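Startseite | Servicekatalog | Meine Meldungen | Wissensdatenbank | Kontakt
Drucken | Per E-Mail senden
8/14/21 — Servicestelle Haustechnik und Ausstattung, Standort Kistow

Meldung: Teeküche im dritten Obergeschoss, Geschirrspüler beendet das Programm vorzeitig
Status: in Beobachtung
Priorität: mittel

Sachverhalt
Der Geschirrspüler der Marke Foltari bricht das Standardprogramm nach 9 Minuten ab und zeigt den Zulauffehler an. Das Kurzprogramm läuft vollständig durch, das Spülergebnis wird jedoch als unzureichend gemeldet. Betroffen sind vor allem Schalen und tiefe Teller, an deren Boden Rückstände verbleiben. Nach Auskunft der meldenden Abteilung besteht die Störung seit der Wiederinbetriebnahme der Küche im April, zunächst nur gelegentlich, inzwischen bei jedem Durchgang.

Bisherige Maßnahmen
1. Gerät spannungsfrei geschaltet und nach 20 Minuten neu gestartet. Fehler besteht fort.
2. Siebe im Innenraum entnommen, gereinigt und wieder eingesetzt. Keine Veränderung.
3. Eckventil geprüft. Das Ventil war nur teilweise geöffnet und wurde vollständig geöffnet. Das Standardprogramm lief danach einmal bis zum Ende, beim folgenden Durchgang trat der Abbruch erneut auf.
4. Zulaufschlauch abgenommen. Im Filtereinsatz fanden sich Kalkablagerungen — vermutlich eine Folge der Leitungsarbeiten durch die Firma Michalík. Der Einsatz wurde ersetzt.

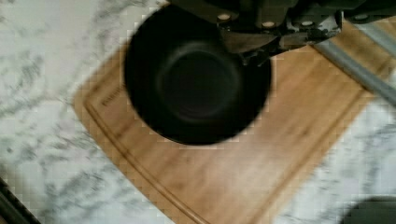 Nach dem Austausch des Filtereinsatzes wurden drei vollständige Durchgänge im Standardprogramm durchgeführt. Ein Abbruch trat nicht mehr auf. Die Wasserhärte wurde am Gerät neu eingestellt, das Regeneriersalz ergänzt. Die Dosierung des Klarspülers blieb unverändert.

Hinweise für die Nutzung
Schalen sind mit der Öffnung nach unten und leicht geneigt in den Oberkorb zu stellen. Ein Stapeln oder Überlappen ist zu vermeiden. Das Kurzprogramm ist für eingetrocknete Speisereste nicht vorgesehen. Bei erneuter Fehleranzeige ist das Gerät auszuschalten und die Meldung unter dem bestehenden Vorgang zu ergänzen — bitte keinen neuen Vorgang anlegen.

Offene Punkte
Die baugleichen Geräte im Gebäudeteil Skeddale sind auf Ablagerungen im Zulauf zu prüfen. Ein Termin mit der Firma Michalík ist angefragt, eine Rückmeldung steht aus. Der Vorgang bleibt bis zum Abschluss dieser Prüfung geöffnet.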